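Late Arrivals and Stop Length on Guided Walks in Staltau
Project report, Tourism and Visitor Management, second year
Hadiza Ogundipe, Osamu Nakajima
Supervisor: Flurina Kuster
Lindqvist College, May 8, 2024

Summary

The report deals with the running time of the public guided walk through the old town of Staltau. The walk is advertised as lasting ninety minutes and regularly overruns. We recorded where the time is lost, compared the guides' own estimates with measured times, and tested a changed order of stops during the second half of April. The main loss was found at the meeting point and at the first stop. The changed order reduced the overrun but did not remove it.
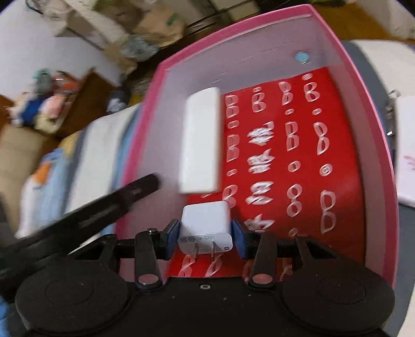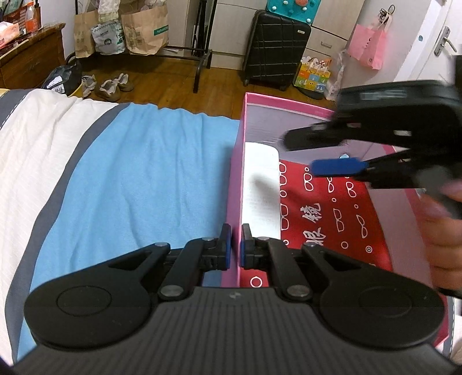
1. Background

The walk is run by Deduvov, a small firm which also offers a harbour walk in Dusby and a winter lantern tour. Tickets for the Staltau walk are sold at the tourist office and online. Both kinds of ticket are checked by the guide at the meeting point, which is the well in front of the corn hall. There is no separate check-in.

The route is short. From the well to the end point at the river gate it measures 1000 metres, so the walking itself accounts for a small part of the total time. The rest is talking, waiting, crossing roads and collecting the group together again. The original order of stops was the well, the corn hall, the dyers' lane, the church of St Anne, the upper bridge and the river gate.

Overruns matter for two reasons. Visitors with a connecting bus to Dusby leave before the end and miss the river gate, and the guide who takes the afternoon walk often has no break after the morning one. Both points were raised by the firm before the project began. The firm asked for no particular result.

2. Questions

The project was limited to the following questions.

At which stops does the walk lose time against the guide's plan?
How far do late arrivals contribute?
Does the order of stops make a difference to the total?

We did not look at the content of the talks, the price or the number of bookings. A comparison with the Dusby walk was planned and then dropped, as the Dusby season had not started.

3. Method

All walks in April were observed by one of the two authors. The observer joined the group as an ordinary participant and wore a lapel badge with the name of the college. Times were taken with a wristwatch and written on a prepared sheet. Three times were noted for each stop: the arrival of the guide, the first word of the talk, and the departure of the guide. The difference between the first and second of these is called collecting time in this report. The difference between the second and third is called talking time.

A late arrival was defined as any person with a ticket who reached the well after the advertised start. People who joined further along the route were noted separately and left out of the late arrivals.

A total of 584 people took part in the observed walks. At the river gate each of them was offered a short paper questionnaire, and 218 were returned in usable form. Sheets with no answer to the question on length were treated as unusable. Members of one household often filled in a single sheet between them, so the number of people represented is higher than the number of sheets, but we have no means of saying by how much.

The two regular guides, Eugeniusz Jabłońska and Pierina Valentini, were each asked to write down their planned talking time per stop before the first observation. They were not shown the measured times until the end of the month.

4. Results

4.1 Meeting point

The start was delayed on most walks. The usual cause was ticket checking. Online tickets took longer than paper ones, mainly because people opened the booking confirmation in place of the ticket and had to search for the correct message. Late arrivals caused a smaller delay than expected, since both guides tended to begin while the last tickets were still being checked. This had a side effect at the corn hall, where the introduction was partly repeated for those who had missed it.

4.2 Talking time

The guides' estimates were close to the measured values at the dyers' lane, the upper bridge and the river gate. They were too low at the corn hall and at St Anne's. At the corn hall the difference is explained by the repeated introduction. At St Anne's it came from questions. The church stop is the only one with seats, and the groups were slow to leave it.

4.3 Collecting time

Collecting time rose with group size, but unevenly. The dyers' lane is narrow and the group is drawn out along it, so that the guide reaches the stop well before the last participants. With a small group the wait was hardly noticeable. With a full group it was around 5 minutes, which is the largest single wait on the route. The crossing before the upper bridge has a signal with a short green phase and splits larger groups into two parts.

4.4 Questionnaires

Most respondents judged the length of the walk to be about right, including those on walks that overran. Complaints about length came almost entirely from people with a bus to catch. Several respondents wrote that they had not known how long the walk would last, although the duration is printed on the ticket. The waiting in the dyers' lane was mentioned more often than the late start.

5. Changed order

For the second half of the month the firm agreed to a trial. The corn hall was moved to second place after the dyers' lane, and the introduction was given there, once, to the complete group. At the well the guide only checked tickets and gave the safety notice. The remaining stops were left as before.

The repeated introduction disappeared. Collecting time in the dyers' lane did not fall, but part of it could be used for checking the remaining tickets. The overrun at St Anne's was unchanged. Both guides reported that the new route is a little awkward, as the group passes the corn hall at the start and comes back to it. Ms Valentini preferred the old order for this reason. Mr Jabłońska has kept the new one.

6. Limits of the study

April is early in the season, and groups in summer are likely to be larger. The weather was dry on most of the observed walks – rain would shorten some outdoor stops and probably lengthen the one in the church. The observer was known to the guides, which may have affected their timekeeping. The two halves of the month are not strictly comparable, because the school holidays fell in the first.

The watches used by the two authors were compared at the start of the month only. A small drift between them can't be ruled out, but it would not affect the differences measured within a single walk.

7. Recommendations

Send the online ticket as a separate message with a plain subject line.
Keep the introduction away from the well.
Give the time of the Dusby bus at the start and name the stop at which people should leave to catch it.
Set a fixed end to questions at St Anne's and continue them on the way to the bridge.
Repeat the measurements in high season with the same sheet.

The blank observation sheet and the questionnaire are attached as Appendix A and Appendix B. The completed sheets are kept in the department office and can be seen on request to the supervisor.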